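Revised 10/5/23. Replaces the December handout. Read before your first supervised session at the Saha bench.

## Unit 6: Working rules for two-arm garment handling

### 6.1 Scope

These rules apply to both arms at the Saha bench, whether they run from a script or by hand guiding. They do not cover the Ginden mobile base, which has its own sheet. Where this handout and the Trarnix manual disagree, follow the stricter of the two and report the conflict.

### 6.2 Terms

- **Shared zone** – the part of the table both grippers can reach.
- **Work item** – the one garment being handled.
- **Staged item** – any other garment on the table.
- **Hold** – motion stopped, drives still powered. A hold is not a safe state for reaching in.

### 6.3 Before power-up

1. Enter the session in the Flement log: operator, observer, script version.
2. Test both stop buttons. Each must drop power to both arms.
3. Check cables through the full travel of each joint. A loop must not be able to pass between the fingers or under a link.
4. Confirm the speed limit is set to 201 mm/s. The factory value of 520 is not allowed during class.
5. Remove pins, hangers and loose buttons from all garments.

### 6.4 During a run

Only one work item may be in the shared zone. Staged items go toward the edges of the table. If a staged item is pulled by an arm or by the work item, call a hold, then cut power before moving it.

The second gripper may enter the shared zone only after the first has reported its position. Scripts that move both arms at once need written approval, and the approval lapses when the script is edited.

Approach cloth from above with the fingers open. Do not press down to find the table: the height is set at calibration, and a folded sleeve or bunched hem adds thickness that the script may not account for. Raise the approach height first, then lower it in small steps.

An indicator light on an arm or sensor is a status signal. It does not give permission to reach in.
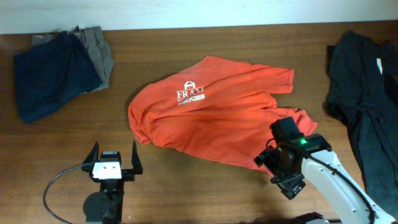
*Fig. 6-1. Orange-red T-shirt as work item, with staged garments at upper left and along the right edge. Left gripper open; right gripper over the lower right part of the shirt.*

### 6.5 Stopping and service

Cut power before touching a garment held in a gripper. Support the cloth with one hand and release the fingers with the manual key. Do not pull.

Finger pads are inspected every 2000 cycles and after any contact with the table. Record the result in Flement even if no wear is found.

### 6.6 To hand in

Submit a one-page risk sheet for your own script. List each point where the two arms share space, the order of entry, and the stop you would use. Sheets without an observer's signature are returned unread.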